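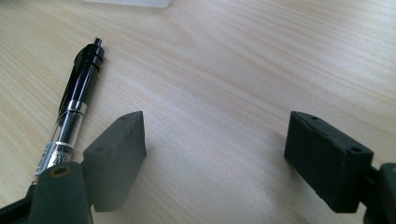 The Jemthorpe rules are a set of good-practice rules for recording handling tasks with hand-held grippers. They were drawn up at Dusbridge by Nhung Mạch and first issued in September as a list of 22 points. Each task is recorded from start to finish by one operator - a change of hands means a new recording. Finger pads are checked for wear every four hours. Failed grasps are kept and marked as failed. A later edition, edited by Caradog Yorath, added rules on small objects such as pens.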